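# The Long Shift at Otcombe

The woman who looked after the picking cell at Otcombe had been warned by everybody, kindly and at length, that a person could grow fond of a machine if she listened to it long enough. She had listened to this one for most of 50 weeks, and she supposed the warning had come too late.

It had a way of sighing when it came down into the bin. The other arms at the far end of the building, the ones from Tarnov, went about their business with a flat hum, but hers let out a small breath at the bottom of every reach, and since November the breath had been getting longer. The log said 2,533 picks since the last full service. It also said, in her own tired handwriting, "wrist stiff again, check cables."

So on the quiet side of midnight she made herself a cup of tea, turned the speed down as far as it would go, and sat on an upturned crate to watch it work. At that pace it moved like an old gentleman looking for his glasses. She watched the cables more than the fingers. Her first teacher, back at the Leitão works, used to say that a wrist will lie to you and a cable never does, and he had said it so often that she still heard it over the sound of the fans. 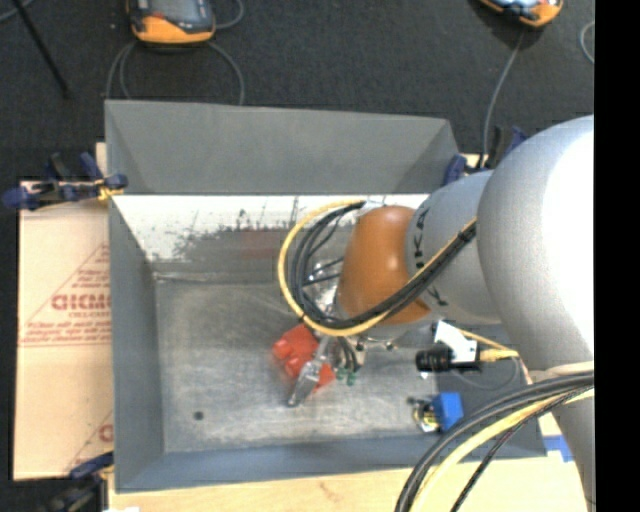 *The arm at the bottom of its reach, with the yellow cable on the outside of the loop.*

She followed the yellow one with her eyes, out around the orange-brown cover and back up toward the big gray link, and thought about the night she had first dressed that bundle. It had taken her three tries and a good deal of muttering. She had been proud of it, too, and had left it a little snug - the way a person packs a suitcase for a trip she is nervous about.

"You want more room," she told the arm. "Well, why didn't you say so?"

She locked the power off, hung her tag, and fetched the Flurkik manual from the shelf, all 599 pages of it, though she knew very well what it would say. Then she loosened the ties one after another and fed a finger's width of slack back through, humming so that the place wouldn't feel so large. It took her roughly 30 minutes, and by then the tea was cold, and she drank it anyway.

When she let the arm down into the bin again she held her own breath to hear it better. The sigh came, but it was shorter. She wrote that in the log, and the time, and pulled the crate a bit closer to listen to the next one.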